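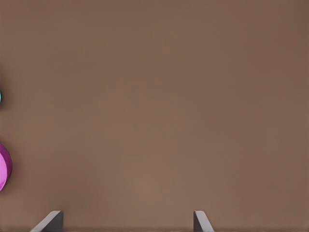 Início | Produtos | Manuais | Visitas | Contactos

Imprimir esta página | Enviar por e-mail

Manual do posto de demonstração Tautahi
Secção 7 – Preparar e conduzir a demonstração em dia aberto

Esta secção destina-se à pessoa que recebe os visitantes e opera o posto de simulação. Supõe-se que o programa Tautahi já está instalado e que o operador leu a secção sobre o comando manual. Na demonstração, o visitante vê no ecrã a mesa simulada pela câmara do pulso e conduz a pinça com o comando. Não é preciso nenhum conhecimento anterior de robótica.

Os passos foram revistos depois do dia aberto de abril, na oficina de Plakbridge, com as notas de Akinyi Lyimo e de Muthoni Nyaga.

7.1 Antes da chegada dos visitantes

1. Ligue o computador e espere até aparecer o menu do Tautahi. Não ligue o comando antes deste momento.

2. Ligue o comando à porta da frente. Se o programa não o reconhecer, retire o cabo, conte até 20 e ligue outra vez.

3. No menu «Cenas», abra a cena 2715. É a cena da mesa castanha, com a taça cor-de-rosa. Existem outras cenas na mesma pasta, mas têm mais objetos e o visitante perde-se com facilidade.

4. Escolha «Câmara do pulso» como vista principal. A vista geral da sala virtual pode ficar num segundo ecrã, se houver um.

5. Verifique que as pontas dos dois dedos da pinça aparecem junto à margem de baixo do ecrã. Se não aparecerem, use «Repor câmara» e verifique de novo.

6. Abra e feche a pinça duas vezes. O movimento deve ser contínuo. Termine sempre com a pinça aberta.

7. Ponha a velocidade máxima no nível «Visita». Neste nível o braço responde mais devagar ao comando.

Nota: o nível de velocidade não fica guardado quando se fecha o programa. É necessário escolhê-lo em cada arranque.

Cuidado: não faça a demonstração no computador que comanda o braço real Turkmont. Os dois programas usam o mesmo comando e uma ordem dada na simulação pode chegar ao braço.

7.2 Receber o grupo

1. Forme grupos de 7 pessoas no máximo. Com mais pessoas, as últimas não veem o ecrã.

2. Explique em poucas palavras o que se vê: a câmara viaja com a pinça, portanto quando o braço se desloca é a mesa que parece deslocar-se no ecrã. Dê tempo para perguntas. Este ponto causa quase todas as dúvidas.

3. Mostre primeiro um movimento lento sobre a parte livre da mesa, sem descer. Peça ao grupo que diga para que lado anda o braço.

4. Entregue o comando ao primeiro visitante. Fique ao lado dele, com a mão perto da tecla de pausa.

Nota: às crianças pequenas convém dar só o manípulo esquerdo, que desloca o braço na horizontal. O operador fica com a subida e a descida.

7.3 Aproximação à taça

O exercício consiste em levar a pinça aberta até à borda da taça, de maneira que um dedo fique de cada lado. Não se pede ao visitante que levante a taça. Esta parte fica para o operador, no fim da sessão, se houver tempo.

1. Leve a pinça até ver no ecrã a curva da taça. Mantenha a altura.

2. Peça ao visitante que escolha um ponto da borda e que não mude de ideia durante a aproximação. A borda direita é a mais cómoda, porque ao lado dela a mesa está livre.

3. Rode o pulso com toques curtos até a borda apontar para o intervalo entre os dedos.

4. Desça devagar. Quando a borda da taça passar entre os dois dedos, largue os manípulos e deixe o grupo olhar. O fruto dentro da taça e a peça azul-turquesa do canto servem de referência para a posição. 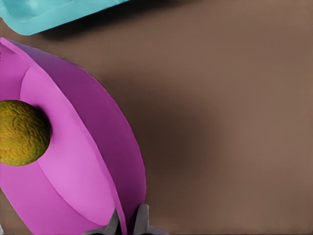

5. Carregue em «Pausa» e pergunte ao grupo se a pinça está bem centrada. As opiniões são muitas vezes diferentes – a sombra na mesa ajuda a julgar a distância, mas também engana.

6. Retome, suba a direito e só depois afaste o braço para o lado.

Cuidado: se o visitante afastar o braço sem subir primeiro, um dedo pode empurrar a taça. Na simulação não há estrago, mas a cena tem de ser reposta antes do visitante seguinte.

7.4 Entre dois visitantes

1. Carregue em «Repor cena». Os objetos voltam às posições iniciais.

2. Confirme que a pinça está aberta.

3. Limpe o comando com um pano seco.

4. Ao fim de 500 ciclos, o contador da pinça pede uma confirmação no ecrã. Responda «Continuar». O aviso não significa avaria.

7.5 Problemas frequentes

A imagem fica parada: verifique se a pausa está ativa. Se não está, saia para o menu e abra outra vez a cena.

O braço anda sozinho muito devagar: o manípulo não está no centro. Largue o comando sobre a mesa e execute «Calibrar».

Os comandos parecem trocados: o pulso rodou demasiado durante a sessão anterior. Use «Repor câmara».

7.6 Fim da demonstração

1. Guarde o registo da sessão na pasta «Visitas», com o nome do operador.

2. Feche o programa, e só depois desligue o comando.

3. Envie as observações à Stilten pelo formulário da página Contactos. Indique o número da cena e o passo em que surgiu a dificuldade.

Imprimir esta página | Enviar por e-mail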